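Home | News | Programs | Contact

Posted in: Community Safety

GOUVEIA, 2022-01-06 -- Neighbors in Gouveia now have a new way to help keep their streets safe. The Grotard Safe Streets Project opened sign-ups this morning for its first block watch teams, and 100 people have already put their names down!
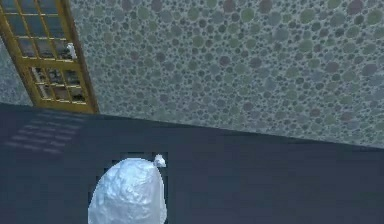 Each team will get free training on how to report a break-in, what to tell a dispatcher and when to stay back.

"I am thrilled," said project director Maham Ansari. "People here have wanted this since October." 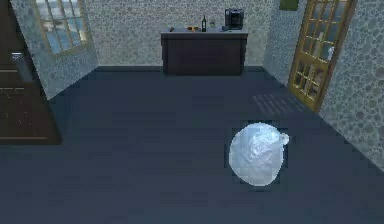 Classes last 20 minutes and are open to all adults. To join, call Sivaprasad Mudaliar at the Grotard office.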